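Clasero cell back on, with a lot less swagger

Those of you who read the June issue will remember Rotby promising that its teardown arm would strip old desktops without anyone standing by. The Clasero cell ran 463 machines on that promise. Then the gripper closed on a data cable, failed to register any extra load, and kept pulling until a drive cage bent and a connector let go. The stop button did its job. The force limit, which was supposed to act first, did nothing.

Rotby's report blames a bad threshold in the Jeltenix control software: 2,000 where the setup sheet called for something far lower. Fine, but who checked the sheet? And why did the log record 1,546 warnings before that shift without one of them reaching a screen?

The cell is now back on Dell desktops, and cables are still the hard part. A blue SATA lead, flat ribbons and a braided gray cable all run close to where the fingers have to work. 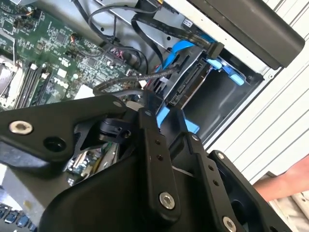 What changes for now

Arm speed stays at the teaching setting whenever a person can reach the case. Drive removal is on hold until Semple has tested the force limit independently. Warnings go to the shift lead as they happen. Donnie Mackay is collecting near misses, small ones included, so please send him yours.

Rotby says the fix is complete. We'd like to see the test results first.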